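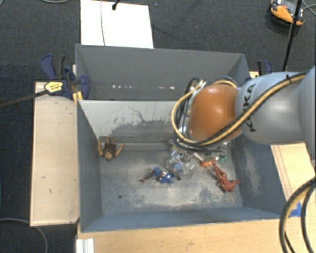

*The bin-picking cell at Rakeck, with the KUKA arm working over the front bin.*

Konrad Tokarz doesn't like the word "incident." He ran the picking trials at Rakeck through the spring, and when I bring up what happened in May he corrects me before I finish the sentence.

"It was a fault," he says. "An incident is when you don't know whose it is."

The version Rakeck gave its customer, a toy returns handler called Vanness, was short. The arm had stopped during a pick, the software had recovered, and testing had resumed. All of that is true, as far as it goes. It leaves out that the arm pushed down on the floor of the bin with a toy figure under the gripper, and kept pushing until Tokarz hit the stop.

"The planner thought the floor was lower than it was," he says. "By 5 millimeters. People hear that and shrug. Put a hard plastic figure in those 5 millimeters and see who gives way."

The figure did. So did one of the gripper's prongs, which bent.

Wasn't there a force limit? There was, Tokarz says, and it was set at 100 newtons. The trouble was where it was being checked. A software update had moved the check to the end of each motion, so a move that never finished was never checked. He found this by reading the logs himself that evening. The update notes, which he showed me, call the change "improved cycle handling."

I asked Rakeck how an update like that got onto a live machine. A written reply said the release had passed 4,000 simulated picks without a failure. I put this to Tokarz.

"Sure. In the simulator the bin never moves," he says. "Ours is held down with clamps on the edge. You bump it, somebody swaps it, you tighten things up again, and it isn't where it was. I can give you 4,000 picks in a bin that doesn't exist."

The company says the limit is now checked all the time, and that the bin's position is measured again whenever a clamp is touched. The second part depends on a person remembering to press a button. Tokarz agrees that this is weak. He asked for a switch on the clamps and was told it would be looked at.

He is less worried than I expected about anyone getting hurt, and I'm not sure he should be. On the day of the fault he was standing close enough to reach the stop without taking a step. When I point out that this also put him close to the arm, he takes a while to answer.

"You stand where you can see," he says. "Yes, I know. We've put tape down since then."

Rakeck now quotes 106 trial runs without a repeat. I asked for the force readings from those runs and was sent a one-page summary with no readings in it. Vanness has not said whether it will go ahead. Tokarz still wants his switch.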